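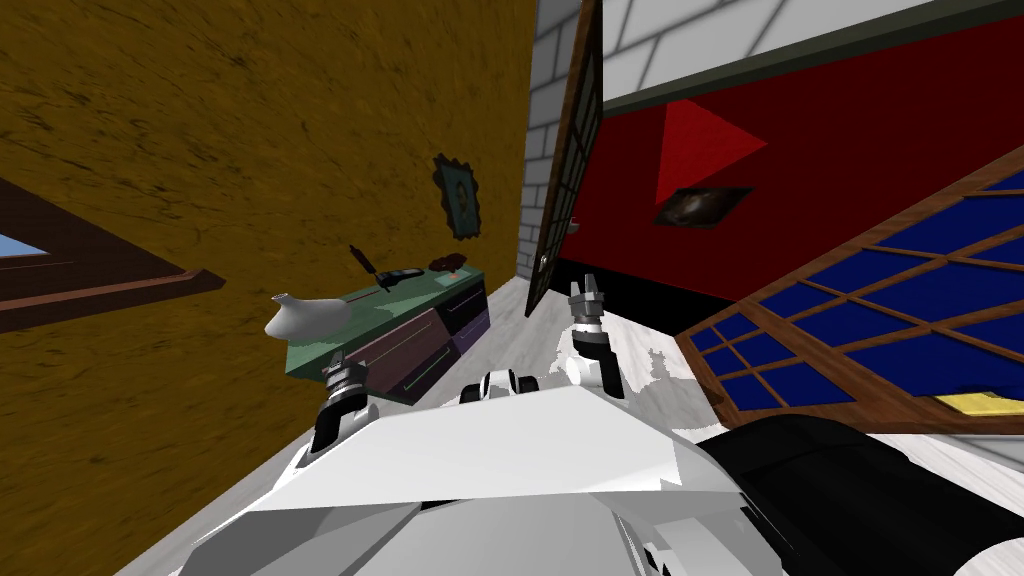
Hjørdis Strömberg wrote to me after the last post to say I had it wrong about the night bus, and that the 246 still goes to Watham if you catch it before the depot shuts. I checked, and she's right. It leaves from the far side of the square now, by the pharmacy, and the old stop still has its sign up, so I'm not the only one who has stood there like a fool.

So this is a corrected version of what I said about getting around without a car, plus a few things I left out.

I sold the car in October. I didn't plan to write about it. It needed a new clutch and the quote was more than I'd have gotten for the whole thing, so I let it go to a man from Komutville who wanted it for parts. I figured I'd look for another one in the spring. Spring came and I didn't look.

Most days are easy. Work is a 25-minute walk, less if I cut behind the school. Groceries I do in two trips a week in place of one, and I've stopped buying things in cans unless they're on sale. I own a decent backpack now. The wheeled cart I bought first was a mistake — it tips over on every curb between the store and my street, and one of the wheels squeaks so badly that dogs turn around.

The hard part is anything across the river. Plindow has two buses an hour until seven and then one an hour, and the last one is earlier than you'd think. My dentist is in Plindow. So is my sister, and so is the only hardware store that will cut a key for my back door. I try to do all of them on the same Wednesday. If the dentist runs late, my sister gets a short visit and the key waits another month.

A few people asked about money. I kept track for the winter and then got bored with it. Insurance was the big saving. Gas was less than I expected, as I never drove that far. I spend more on shoes. I also spend more on coffee, which I put down to sitting in Zapata's while I wait for the connection. They have a heater by the front table and they don't mind if you make one cup last.

On the monthly pass: buy it at the counter. The machine will sell you one, but it starts the pass on the day you buy it, and the counter will let you pick the start date. I lost 5 days that way in January. The counter closes for lunch and the hours on the door are wrong.

Rain is not as bad as people say. Wind is worse. I wore a long coat the first winter and it was soaked at the hem all the time, so I went back to a short jacket and rain pants, which look terrible and work fine. I keep dry socks in my desk.
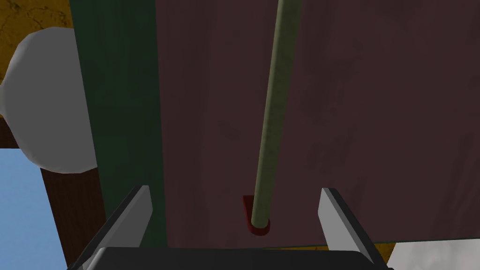
I do miss having a trunk. I used to leave an umbrella, a blanket and a bag of clothes for the thrift store in there for months on end, and all of that has to live in the apartment now. I also miss being able to say yes when someone needs a ride. My neighbor used to ask me to take her to the airport, and now she takes a cab, and we talk less than we did.

I've borrowed a car twice since October. Once was for a mattress, and once was for a funeral up past Watham, where the bus doesn't go on weekends. Both times I filled the tank and brought it back the same night. Parking it made me nervous, and I went around the block until I found a spot I could pull straight into.

I'll update the times when the summer schedule is posted. It usually goes up late.

18 shares | 3 comments

Previous post | Next post | About | Archive | Contact

Comments

Dale
The 246 skips the pharmacy stop when there's a market on. You have to walk down to the bank.

Renee M.
Which rain pants? Mine leak at the seams after one season.

Hjørdis Strömberg
Thanks for fixing it. The last bus back from Plindow runs up to 7 minutes early, so get there ahead of time.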